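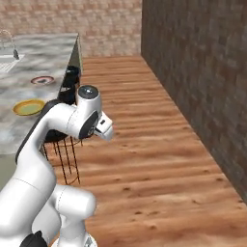 Simulated kitchen, arm at the end of the counter, plate on the marble.

I spent December running the Rodovard planner through 420 simulated kitchen chores. The question was whether it can clear a counter yet. It finished 205. Wodevel's older planner did worse on the same list, mostly on reach. 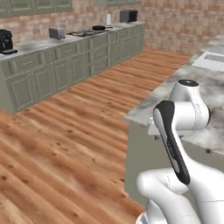 Reach is still the bottleneck. The arm plans a good path to one spot, then has to fold up and start over for the next. I allowed 4 retries per chore -- 6 changed nothing.

Grasping is a separate problem. A thin rim close to a flat surface leaves little room for the fingers, and small pose errors add up.
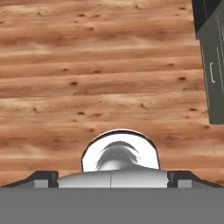
Next: shop-floor bins

Same planner, Firkwood bin set, no changes to the grasp code.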